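Cartographier les sous-cultures d'un service : mode opératoire
Fiche méthode Nevex, niveau 1
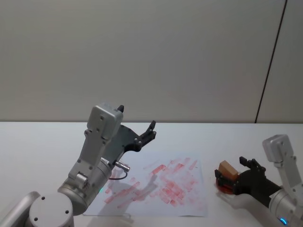

Durée d'un entretien : 30 minutes. Prévoir 4 personnes par équipe, d'anciennetés différentes.

1. Délimiter le périmètre. Chez Nikmont, le découpage retenu suit les ateliers et non l'organigramme.
2. Poser les mêmes questions à tous : qui décide, comment se règle un désaccord, quelle règle écrite n'est pas appliquée.
3. Coder les réponses sur la grille à 12 critères. Laisser vide toute case sans réponse explicite.
4. Comparer les équipes deux à deux. Un écart isolé ne suffit pas à définir une sous-culture.
5. Restituer d'abord aux équipes, puis à la direction.

Refaire le relevé au bout de 90 jours environ, avec la même grille.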